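How to sort a mixed bin of household things

In our home the small things travel all the time. A fruit goes to the desk, a duster goes to the kitchen, and in the evening everything lands in one bin. I explain my way to sort such a bin. It takes me almost 20 minutes for a full one.

What you need: a table with free space, a dry cloth, a fruit bowl, and a paper bag for things to throw away.

Step 1. Put the bin on the table, not on the floor. Your back will thank you, and on a carpet the small fibers get everywhere.

Step 2. Look before you touch. Find first what can spoil or get bruised, so mostly fruit. Then find what is soft and drops hairs.

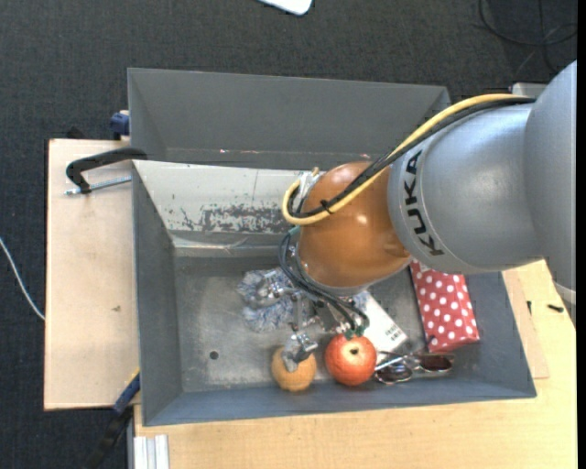

Can I leave fruit and fluffy things together until the next day?
It is better to separate them the same evening. Loose fibers stick to the skin of the fruit, and a damp cloth thing near fruit begins to smell.

Step 3. Take out the fruit one by one, with the whole hand. Do not squeeze. Turn each piece and check for soft places. Apples I keep apart from the oranges - they make the other fruit ripen faster.

Step 4. Lift the fluffy things slowly and shake them outside. My neighbor Didier Cordier shakes his over the sink, but then he must clean the sink also.

Step 5. Wipe the bottom of the bin and the corners. If it is a metal bin, dry it well after.

Step 6. Wash the fruit only when you will eat it. If you wash it before, dry it completely.

I do this every evening in April, when we clean the whole house, and two times a week in the other months.

Baptiste Brunet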